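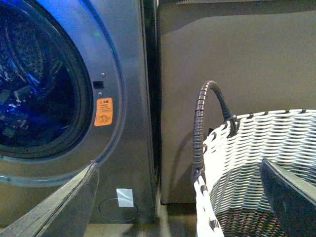 *The washer and the woven basket, with both gripper fingers, from the wrist camera.*

**Laundry arm: setting-up tips**
Mesby shared workshop, utility room pages. Last changed Aug 4, 2025.

These are the notes Seraina Marti and I have kept while building the laundry arm, tidied up for members who want to try the same thing at home. The job is a narrow one: take clothes out of a front loader and put them in a basket. Sorting, folding and hanging are left to people. The arm is the Fosness kit on a wheeled base, with Fema fingers and a small camera at the wrist.

Most of what follows is housekeeping. The arm itself took us a few evenings to put together, and getting the utility room ready took much longer.

## Before you switch anything on

Put the washer through its cycle and let it finish by itself. The arm has no business near a machine that is running or draining, and ours has no control over the washer at all. A person starts the cycle, a person opens the door when the lock lets go, and then the arm gets its turn.

Mop the floor and let it dry. The cables on our base run low down, and the connectors are splash-proof at best. If your washer tends to dribble from the filter cover, sort that out first. Keep an old towel handy for the drips that come off the door seal.

Check that you can reach the stop button from where you mean to stand. Ours was first fixed to the back of the base, where you had to lean over the arm to press it. It now sits on a long lead and hangs from a hook by the light switch. Test it at the start of every session with the arm moving slowly in open space.

Children and pets stay out while the arm has power. Shut the door to the room if it has one.

## Placing the basket

Stand the basket close beside the washer, on the side away from the door hinge, with a short stretch of floor between them. We began with it directly in front, which seemed sensible, but then the base had to stand a long way back and the arm ran out of reach at the rear of the drum.

A woven basket works well. It is light, and it gives a little if a finger touches the rim. A hard plastic tub doesn't give, and the first time we caught one it skidded across the floor and took a sock with it.

Watch the handles. Tall arched handles are handy for carrying but they stand right where the arm wants to pass. If they fold down, fold them down. If they are fixed, turn the basket so that you drop clothes between the handles and never over one. Then set the drop height so that the fingers clear the top of the arch, with room to spare for a dangling sleeve. A trailing sleeve is the thing that gets hooked, so test with a long-sleeved shirt and don't trust a run of tea towels.

Once you have a good position, mark it. We use masking tape on the floor at two corners of the base and a line for the basket. Tape lifts after a few moppings, so look at it now and then. A basket that has crept sideways by a hand's width is enough to put pillowcases on the floor.

An empty basket slides more easily than a full one. A square of rubber shelf liner underneath cures that.

## Light

This caught us out more than any other part. The wrist camera is cheap and it sets its own exposure, so a bright lamp inside the drum makes the rest of the room go dark, and a bright ceiling light turns the door glass into a mirror.

What helped:

- Leave the ceiling light on, but fit a frosted shade or a warm, dim bulb.
- Keep daylight off the door glass. A tea towel pinned over the window will do while you are testing.
- If the drum lamp is coloured, collect your practice pictures with it on as well as off. Blue light plays havoc with anything that tries to tell a white vest from a pale blue one.
- Wipe the camera lens before each session. Lint gets on it, and steam does too if the load was a hot one.
- Lock the exposure in the camera settings once the room looks right, and write down the value.

Our washer has a metallic finish, and small highlights move about on it as the arm moves. The software took one of these for the edge of the door until we told it to ignore everything outside the drum opening. If you are buying a machine and have the choice, white is easier.

## Gripping wet clothes

Wet cotton is heavy and it clings. The grip that lifts a dry T-shirt will drop the same shirt wet, so do all your real testing with a spun load.

Go for folds. A fold that stands up from the heap can be pinched by both fingers, whereas a flat piece stuck to the drum wall can't be picked up at all without scraping. If there is no fold to be had, give the drum a quarter turn by hand and look again. We tried having the arm turn the drum and gave up on it. It can be done, but the finger tips mark the drum and you gain very little.

Start with the grip setting low. On our controller the scale goes up in small steps, and we settled on 26 for a mixed load. At 20 the towels slipped. Your fingers will have a different setting, so begin at the bottom and work upwards with an old towel before you let it near anything you like.

Keep the finger tips clean. Fabric softener leaves a film on them, and after a few loads they lose their bite. Warm water and a drop of washing-up liquid brings it back. Dry them properly.

Lift slowly, stop at the lip of the drum, then carry on. The pause lets a second garment fall back if it has come up with the first. Noel Bautista put this in on a Thursday evening after we had spent the best part of an hour picking tangled leggings off the floor, and it has stayed in ever since.

Things we don't let it handle:

- bras and anything else with wires or hooks
- knitwear, which catches and pulls
- duvet covers, unless they are buttoned shut
- cloths used with oil or solvent, which shouldn't be in the washer in any case

Do up zips before washing. A loose zip pull fits neatly between the fingers and jams them.

## Keeping clear of the door

The door is the part you are most likely to damage. It swings, it has a thick rim, and the latch hardware is easy to knock.

Open it as far as it goes and hold it there. We tie ours back with a loop of soft cord to a screw eye on the skirting. Don't prop it with a box — the arm will find the box sooner or later.

Tell the software where the rim and the latch side of the front panel are, and treat both as places the fingers may not touch. Allow for the full width of the fingers when open. We measured with them closed, and the first wide grab knocked the rim hard enough to leave a dent in the finger cover.

Stay off the rubber seal too. It looks soft and forgiving, but it tears, and a torn seal means a new seal and a wet floor. If a sock has gone into the fold of it, fetch it out by hand.

Leave warning labels where they are and readable. If you need to put your own marker on the front panel, use low-tack tape and place it well away from the label and from the filter cover, because you will want to open that cover.

## Practice runs

We guided the arm by hand for the first stretch and saved every attempt, good or bad. We had 206 saved when we stopped. Keep the bad ones. They are a great help when you are trying to work out why it keeps missing to the left.

Give each session a line in a notebook: what was in the load, which bulb was in, where the basket stood, what went wrong. Seraina does this in pencil on the back of old parcel labels and then copies it up, but any method will do as long as it is done on the day.

Change one thing at a time. If you move the basket and alter the grip on the same evening you will learn nothing about either.

Stop when you get tired. Most of our knocks came late on.

## Afterwards

Power the arm down in its folded position, with the fingers closed and pointing away from the washer. Untie the door and leave it ajar so the drum can air. Look in the drum for anything left behind, particularly small dark things stuck high on the wall, which the camera misses.

Pull lint off the finger joints with tweezers. Compressed air drives it further in.

Check the lower cable clips every 2 weeks. The ones nearest the floor work loose first. Spares are in the tin on the Tanner shelf at the workshop, and please write it on the sheet if you take the last packet. More clips are on order for November.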